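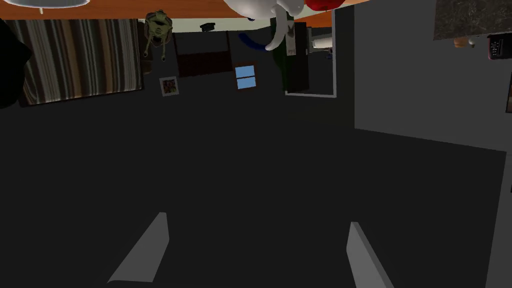

7 min read

Part 2: Setting up the bin and moving the worms in

If you've come straight from Part 1, you should have all the pieces of your Pritano worm bin laid out and checked off against the parts list. If you skipped Part 1, fine, I'd have done the same, but do go back and make sure the little drain tap is in the box. Mine was taped under the lid and I very nearly threw it out with the cardboard!

I've had a Pritano going in my laundry room in Hondville through a couple of winters now, and the steps here are the way I do it, which isn't always the way the folded sheet in the box does it. Where we disagree I've said so.

Before you start

You need the base, the tap with its two rubber washers, two trays, the lid, a bucket of water, a stack of plain newspaper or brown cardboard, and a brick of coir (the coconut fiber stuff). I use Osagie coir since the garden store near me carries it, but any brand with nothing added will do. Don't order the worms until you've read this whole part. They can sit in their mailing bag overnight if they have to, but they'd much rather go straight into a bed that's already made up.

Caution: check the cardboard for shiny coatings and peel off all the tape. Tape never breaks down and you'll be picking it out of your compost next year.

Putting the base together

1. Turn the base upside down on a towel and find the hole for the tap.

2. Put one washer on the tap, push the threaded end through from the outside, then add the second washer and the plastic nut on the inside. The sheet says to put both washers on the inside. I tried that and it dripped.

3. Hand-tighten the nut. No wrench, please. The plastic cracks easily, and a cracked base is the one part you can't really fix at home.

4. Set the base right side up, close the tap, and pour in enough water to cover the inside of the hole. Leave it while you make the bedding. If the outside stays dry, drain it and carry on. If you see a drip, back the nut off, straighten the washers, and try again.

Note: put the bin where it's going to live before you fill it. A full one is heavy and awkward, and the trays shift around when you lift. You want somewhere cool and out of direct sun, level, with enough room in front of the tap for a jar. A basement, a garage that doesn't freeze, under a utility sink, all good. Right beside the dryer is bad (I learned that one in July, and I'm still sorry about it).

Making the bedding

5. Soak the coir in the bucket. It swells up a lot more than you'd think, so use a bigger bucket than seems sensible. Let it fall apart on its own and then break up the lumps with your hands.

6. Tear the newspaper into strips. Finger width is good. I used to run it through the shredder, but the pieces came out so fine that they matted into a kind of felt and the worms stayed away from it. Tearing by hand takes a while, so put something on the radio.

7. Mix the coir and the paper together and squeeze a handful. You're looking for a drop or two of water between your fingers. A stream means it's too wet, so add dry paper. If it won't hold together at all, sprinkle in more water and mix again.

8. Line the bottom of one tray with a single sheet of damp newspaper and fill the tray loosely with bedding, up to a hand's width from the top. Throw in a handful of garden soil for grit. Put that tray on the base and the lid on top. The second tray goes in a closet for now.

The sheet wants you to stack both trays right away. I don't see the point. The worms have no reason to climb into the upper one for months, and all it does is dry out.

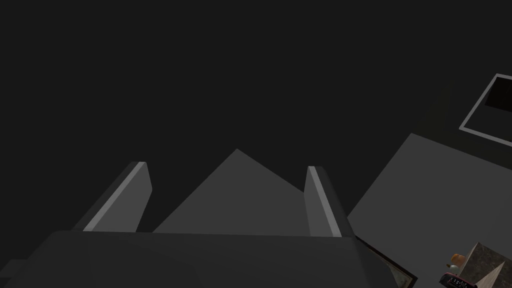
Abbas Sadeghi wrote after the first version of this guide went up to say that he stacks both trays from day one and his bin does fine. He fills the top one with dry leaves and treats it as a blanket through the cold months, then swaps the leaves for bedding in spring. I like that a lot, and if your bin is going in a chilly garage I'd go with his way over mine. He also thinks I'm too fussy about tearing newspaper by hand. We've agreed to leave that one alone.

Moving the worms in

9. Let the made-up bed sit for a day with the lid on. Coir and paper can warm up a little at first, and a day gives it time to settle. Stick your hand in before you add anything. It should feel like cool potting soil.

10. Open the bag and tip the worms, along with whatever they came packed in, onto the top of the bedding in one heap. Don't dig them in. Healthy ones will go down by themselves, and any that stay on top after a few hours were probably not in good shape to begin with.

11. Leave the light on over the bin for the first night, with the lid resting a little open. New worms like to explore, and exploring in this case means up the walls and across your floor. They hate light, so they'll stay down in the bedding. I skip this if the bin is outside in daylight, but then I do it at night with a clip lamp.

12. Close the lid properly the next day and walk away. No feeding yet! I know, you've got a bowl of carrot peelings saved up and you're excited. Put them in the freezer. The bedding itself is food and it'll hold them for a week.

Caution: if you find a big crowd of worms bunched up around the lid on the second or third day, something in the bed is bothering them. Nine times in ten it's too wet. Open the tap, mix in some torn dry cardboard, and give it another lighted night.

The first meals

13. After that first week, bury a small handful of soft scraps in one corner and cover it with bedding. Melon, squash, lettuce and used coffee grounds are all easy ones to start on. Chopping helps. Freezing and thawing helps even more, and it takes care of fruit fly eggs on banana skins.

14. Wait until that handful is mostly gone before you bury the next one, and move along to a new corner each time. I keep a popsicle stick in the bedding to mark where I fed last. I used to trust my memory and ended up digging in the same spot over and over.

15. Keep out meat, dairy, anything oily, and more than a scrap or so of citrus or onion. Bread is allowed in theory. In my bin it goes moldy and pink before anybody gets to it, so I've stopped.

Note: you'll get other residents, little white specks that hop, and pale threads that look like tiny baby worms and aren't. They came in with the soil and the scraps, and they're doing the same job. I leave them be. 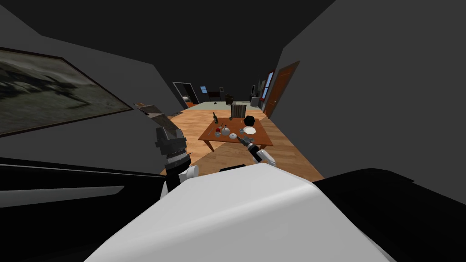 Should I leave the drain tap open or closed?

Closed for the first month, so you can see how much liquid your bin makes. Drain it into a jar every few days and smell it. If it smells like earth, pour it out on the grass or the shrubs, well watered down. If it smells sour, you're feeding too much, so stop until the last lot is gone. After a month you can leave the tap open over a jar if you like, as long as you remember to empty the jar. I keep mine open in summer and shut in winter.

Checking on things

You don't have to do much from here. I lift the lid when I feed, and about the only other chore is fluffing the top layer with my fingers so it doesn't pack down. Add a fresh handful of torn paper whenever you can see bare food. If the top looks pale and crispy, a few squirts from a spray bottle will sort it out.

The second tray comes back out of the closet when the bedding in the first has gone dark and crumbly and sunk to half its height. How to stack it, and how to get the worms to move upstairs without picking them out one at a time, is in Part 3.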